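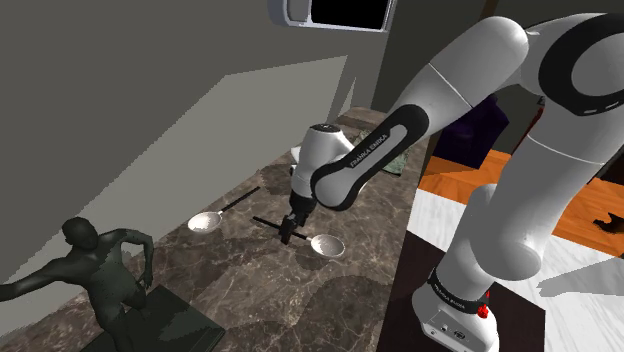
Picking Up Spoons: Bench Tips for Simulated Kitchens

Posted December 26, 2018

These are working tips from the Furden tabletop project, where we train a grasping policy in a rendered kitchen before it goes near real hardware. Most of them cover flatware on a hard counter, the part that gave us the most trouble. They assume you already have an arm loaded in your simulator and can send it a target pose.

Set the counter first

Fix the counter height in the scene file and leave it alone. Early on we let it vary along with everything else, and the policy learned to stop high every time. Vary the surface pattern instead. A streaked marble makes a good test surface: thin dark handles are hard to pick out against darker patches, and a detector trained only on plain white tops will miss them.

Check the collision mesh of the counter separately from the visible one. Ours sat 4 millimeters above the surface you see. Every spoon floated and every grasp looked better than it was.

Laying out the spoons

Use more than one spoon of the same kind. With a single spoon in view the policy never has to choose, and the first time it meets a second one it goes to a point between them.

Turn the handles different ways. Ours pointed mostly toward the back in the first set of layouts, a leftover from the placement script. The success rate on handles lying sideways was poor until the script was corrected.

Add something that is thin and dark but isn't a spoon. A plain stick does the job. If the gripper closes on the stick as often as on the handle, the policy is going by the shape of the handle and ignoring the bowl.

Keep the bowls facing up for the first stage of training. Bring in face-down spoons later, as their own set, and score them separately.

Approach and grip

1. Start with the gripper pointing straight down. Tilted approaches help near walls but slow down learning on an open counter.

2. Line up the fingers across the handle. Closing along the handle pushes the spoon away.

3. Aim for the handle a little above the neck. A grasp at the far end lets the bowl swing and drop.

4. Limit the downward force. On a hard top the fingertips have to come very close to the surface, and a stiff controller will bounce.

5. Lift slowly for the first stretch, then check the finger gap. A fully closed gripper means a miss, whatever the predicted score was.

Leave the clutter in

A clean counter trains quickly and transfers badly. We put statues, cloths, boxes and other household items in the scene, some near the spoons and some well out of reach. A few should stand tall enough to block part of the view. Let the light vary too, with bands of shadow on the walls and counter.

Don't place tall objects inside the elbow's path during the first stage. The planner will find a way past them, but it takes so long that your batch stalls.

What we measured

The comparison used 1,359 simulated attempts in all, split between two training methods. The Undside method picks a grasp from one view and carries it out without looking again. The Jitaru method looks a second time just before the fingers close and may shift the target sideways.

Jitaru did better on spoons lying close to another thin object. On isolated spoons we saw no difference worth reporting, and Undside finished sooner. For a sparse counter we would still use the simpler method.

We then reviewed 114 of the failures by hand. The most common was a finger landing on top of the handle. Next came the wrong object, usually the stick. Dropped spoons were less frequent than we expected, though the friction setting in our simulator is probably generous.

Before you start a long run

Render some 25 layouts and look at them. Watch for spoons sunk into the counter, spoons balanced on edge, and objects resting inside one another.

Save the random seed with each attempt. Without it you can't replay a failure.

Log the wrist pose at contact as well as at the start of the approach. We left this out of the June runs and had to repeat them.

Scene files and the placement script are kept on the Damwood server under "flatware." Fork layouts are in the same folder but have not been checked.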